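Writing Up the Trip – Session 4 handout
Vetcombe Evening Courses
Getting from the notebook to the page

Hi all. I talked too fast last time, so I've typed these notes up longer than usual and you can put your pens down for the first half. If you missed session 3, the short version is that we went through our notebooks and marked everything we'd forgotten writing. Tonight we take the marked bits and try to make a draft.

Where most of us get stuck

You come home, you unpack, you promise yourself you'll write it all up over the weekend. Then it's August and the notebook is under a pile of mail. I have a notebook from Zulitz that sat in a drawer for six years. When I finally opened it, half the entries were things like "great soup, ask about the bridge" and I had no idea what bridge I meant (I still don't, and I've been over the map with a magnifying glass).

The trouble with a late write-up is that you start filling the holes with what you think a place like that must have been like. Cobbled streets, friendly locals, church bells. It's all very pleasant and it could be anywhere. Readers skip it. I skip it when I reread my own stuff!

So the first rule for the draft is that you only use what's in the notebook, plus what comes back to you clearly when you read it. If you can't remember the color of the door, leave the door alone.

Start with the part you'd tell a friend

Forget the airport. Nearly every first draft I get from this class begins with an alarm clock and a taxi, and we don't reach the actual place until page three. Ask yourself what you told the first person who said "so how was it?" That's your opening. You can go back and explain how you got there later, and a lot of the time you'll find you don't need to.

Here's the opening from Sun-ja Seok's piece, which she's kindly let me share:

"The man at the Pálfi guesthouse would not give me a key. He said the door was never locked, and then at midnight it was locked."

Two sentences and I want to know where she slept. Notice she hasn't described the guesthouse at all. She gets to it later, when she's walking around the outside of it in the dark looking for a window, and by then every detail matters, because you're looking for a window too.

Her first version started with the train timetable. I'm only telling you this because she said I could.

Dates and order

You don't have to tell it in order. A diary goes day by day because that's how you lived it, but a write-up can be built around one meal, or one bad decision. What I do is write each marked bit on its own slip of paper and push the slips around the kitchen table until two of them look good next to each other. Then I start there. It's a slow way to work and my family eats dinner around it.

Do keep the real dates somewhere, though. Put them in the margin or on the back of the slip. When you want to check later whether the market was before or after the rain, you'll be glad of them.

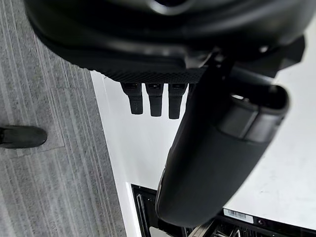
Black plugs hanging side by side beneath a rounded housing.

People

Please be careful with people you met for ten minutes. It's very easy to turn a bus driver into a wise old bus driver. Write down what he said and what he did with his hands, and stop. If you only half caught what he said, say so. I like a travel piece much better when the writer admits to missing something.

The person you traveled with is harder. Tyyne Valtonen's draft about walking the coast near Rastton was written so that her sister had completely vanished from it, although the two of them had shared a tent the whole way. We asked her about it in class, and she said they'd argued on the second day and she didn't want to go into it. Fair enough. But you could feel the gap – there was always somebody holding the other end of the map. In the next version she put in one line about the argument, with no details, and the whole piece relaxed.

Ask before you share anything with another person in it, by the way. Changing a name doesn't help much if there were only two of you in the tent.

Money, food and bathrooms

Put them in. I mean it. What the sandwich cost, whether you could find a bathroom, how long you stood in the wrong line. These are the bits people bring up with me afterward, and they're the ones we tend to cut because they don't seem important enough for "writing." Don't give me the whole receipt, though. One price that surprised you is plenty.

Same with weather. If it rained all week, tell me once and then let me see your shoes.

Cutting

First drafts in this class run long, and I'm glad they do. Print yours if you can, read it out loud, and put a line through anything you hurry over. I cut 22 pages of Zulitz down to six that way, and I missed exactly one paragraph, which I put back.

Words I'd look at twice:

stunning, breathtaking, nestled, bustling
hidden gem
"a land of contrasts" (I will mark this in red)
suddenly, when it wasn't
"we decided to" – just do the thing

Tonight's exercise

Take one marked bit from your notebook. Write some 200 words from it without saying the name of the place. Don't look anything up, and leave your phone in your bag. We'll read them around the table and the rest of us will say what we could picture and what we couldn't. You're allowed to pass, once.

For next time

Bring a full draft, any length, any state. Handwritten is fine if I can read it. If you have an old notebook from a trip you never wrote up, bring that too, since session 5 is about what to do when the trip was years ago and you've lost the thread.

Also read the Pálfi piece all the way through before then. There are copies on the shelf by the door, and I'd like them back without coffee on them this time. Pencil notes are welcome.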